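About the Pumphrey Laboratory

The Pumphrey Laboratory is the manipulation research group of the Alov Institute. It was established to study how two-armed robots may be taught tasks that people perform with both hands, and in particular tasks involving thin, smooth or easily damaged consumer goods. The laboratory is directed by Dr. Nele Wiegand and is organized as a single research program with shared equipment, software and records.

Our Research

The laboratory's principal method is known as Restamov. Under this method, an operator guides both arms through a task while the joint positions, gripper openings and camera views are recorded together. A control policy is then trained on the recordings and returned to the same workstation for evaluation. Each task is taught from 400 demonstrations, a figure fixed at the outset of the program so that results from different tasks could be compared on equal terms.

What distinguishes Restamov from our earlier work is its treatment of the moment before contact. Each demonstration is divided into an approach phase and a contact phase, and the 2 phases are weighted separately during training. The earlier policies gave equal weight to every instant of a recording and tended to close one gripper early, which pushed the object toward the other. Separate weighting has reduced this fault considerably on flat items such as telephones, card cases and small trays.
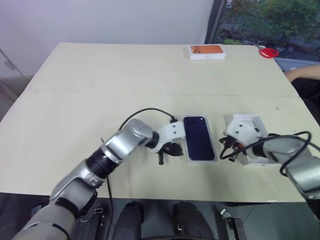 Both grippers converging on a smartphone at the tabletop workstation.

Packaging and unpackaging of handheld devices is the current focus of the program. The work is carried out under the Bollex project, which examines whether a policy taught on one device can be carried over to others of differing size and finish without a complete new set of recordings. Early findings are encouraging for devices of similar thickness. Transfer to glossy cases remains less reliable, and the laboratory reports those trials alongside the successful ones.

Our People

Dr. Wiegand is supported by Hywel Parry, who leads the learning and evaluation group, and by Osian Phillips, who is responsible for hardware and workstation safety. Idris Parri maintains the demonstration archive. Alun Ifans coordinates graduate placements, of which 8 are offered each year, with applications accepted until the end of July.

Working With Us

The laboratory welcomes enquiries from universities, manufacturers and repair organizations. Visits to the research floor may be arranged through the program office and are subject to a short safety briefing on arrival.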